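Shared Workshop Forum > Builds > Arms and grippers
Bin picking cell, cable routing past the wrist

onsri_bench
April 25, 2023
Moved the cell to the Rundano shop in December and have been fighting the dress pack ever since. KUKA arm, two-finger gripper, everything zip tied along the underside. It runs fine over open table. Inside the bin the wrist has to rotate far enough that the bundle goes tight, and on two grasp angles the controller faults on torque.

Current state, with the bundle looped below the last joint and back up the far side:

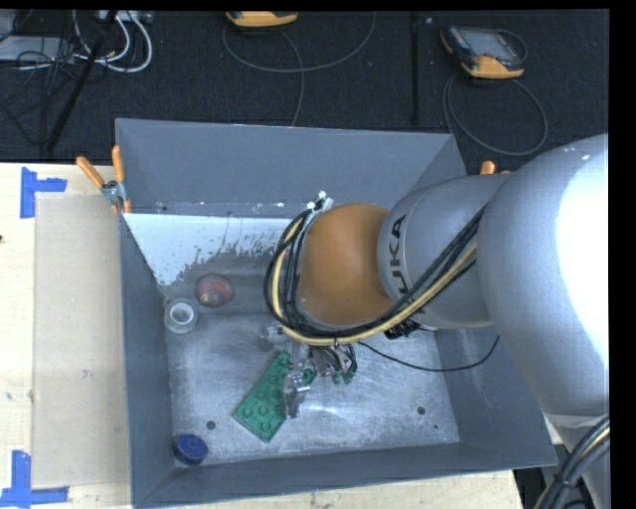

Gripper over the green brick, bin clamped at the back corner.

Out of 96 pick attempts last night, 80 completed. Most of the rest were torque faults close to the left wall. I have limited the last axis in software, but that costs me the corner where the blue part sits.

traltov
Your loop is too low. With the gripper at floor height, the yellow hose and the black lines have to share the space with whatever is in the bin. Bring the bundle over the top of the joint and give it one anchor point behind the wrist.

There is also a single thin black cable sagging down to the floor of the bin on the right. Tie that up before you touch anything else.

grestska_3
Disagree on routing over the top. I did that on mine and the hose kinked every time the wrist pitched down past the halfway point. An underside loop is fine if it has a swivel clip at the joint and enough slack for full rotation. Mine is 289 mm from the anchor to the first connector, measured with the wrist at zero.

traltov
What hose? A stiff one will kink wherever you put it.

grestska_3
6 mm polyurethane. Not stiff.

onsri_bench
The thin cable is for the finger sensor. It was an add-on and never made it into the bundle. Will tie it in tonight.

Anchor to connector on mine is shorter than that — I'd have to pull more hose through from the base. There is a tie down by the base I can cut and redo.

halfduplex
Has anybody checked the payload data? Torque faults that show up at certain angles can come from a wrong center of mass. If you entered the bare gripper at 940 g and then hung connectors and hose off it, the model is off before the cable even goes tight.

traltov
Possible, but he says open table is fine. A bad payload entry would show up there too.

halfduplex
Only if he runs the same wrist angles over the table. Nothing in the first post says he does.

onsri_bench
I don't. Over the table it is all straight down. Will repeat the two bad angles in free air, first with the bundle as is and then with it untied, and post the axis torques for both.

grestska_3
Log the hose pressure while you're at it, if you have a gauge on the line.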